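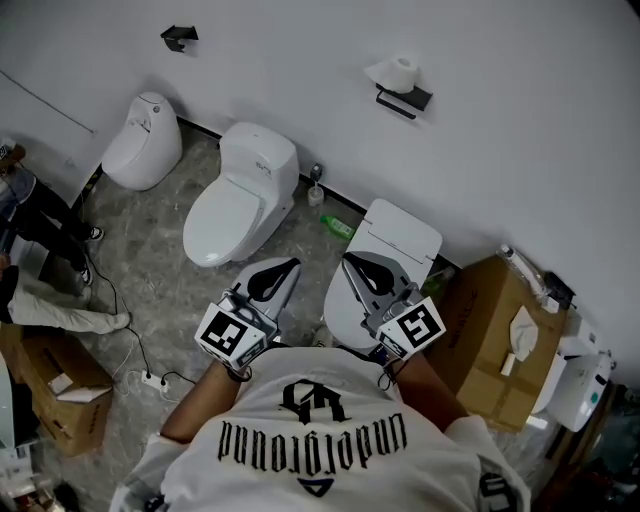 How many litter trays do three indoor cats need?

Four, if the floor space allows it: one per cat plus one. Two trays side by side count as one, as a cat guarding the first is also guarding the second.

1/ Thread on tray set-up in a shared flat. My three are all neutered adults, kept indoors. Figures are from my own log, kept since January, and apply to my cats only.

2/ Tray size first. Internal length should be at least one and a half times the cat, nose to base of tail. Most trays sold as "large" fail this for a big tom. I use under-bed storage boxes with one side cut down and the edge sanded.

3/ Entry height matters more than wall height for older cats. My eldest is 14 and was stepping over a lip that was plainly too high for her. I cut it down on a Thursday evening. She used it that night.

4/ Hoods. Two of my trays had them, two did not. After I took both hoods off, use evened out across all four. Hoods hold the smell in, where the cat is. They also give a second cat somewhere to wait outside.

5/ Litter. I ran two types: a fine clumping clay from Vovenley and the Kettler wood pellet. Same trays, same rooms, swapped over halfway. Visits logged over the full run: 298 to the clay, 200 to the pellet.

6/ That is a preference, but not a refusal. If you need pellet for cost or dust, most cats will accept it. Change over in stages across ten days or so, mixing a little more in each time. Do not switch overnight.

7/ Depth. I tried several. Too shallow and the clumps weld themselves to the base. Too deep and the eldest sinks and walks out again. 72 mm suited the clay in my boxes. Pellet can go much shallower.

8/ Scooping: twice a day, morning and late evening. Full empty and wash every fortnight for clay, weekly for pellet. Hot water and plain washing-up liquid. No pine or phenol disinfectants, which are toxic to cats. No bleach either. It reacts with urine residue.

9/ Disposal. Do not flush it, including the brands marked flushable. Clay swells in the pipe, and cat faeces can carry toxoplasma, which sewage treatment does not reliably remove. Bag it, bin it.

10/ Dirk Gerlach asked about the self-cleaning trays. I had the Flisuvitz on loan for a month. It cost 280 new. The rake works on firm clumps and smears soft ones. The youngest would not go near it while it was plugged in.

11/ Placement. Keep trays away from food, away from the washing machine, and never in a dead end if your cats don't get on. Mine are in the hall, the spare room, the landing and behind the sofa. Guests have views on the sofa one.

12/ If a cat that has always used the tray stops, see a vet before you change anything. A male straining and passing little or nothing is an emergency, same hour, not next morning.

13/ Thanks to Grímur Toft for pointing out that I had the scoop intervals wrong in an earlier post. Corrected above. The Gornbridge pellet is next, once the current bag is finished.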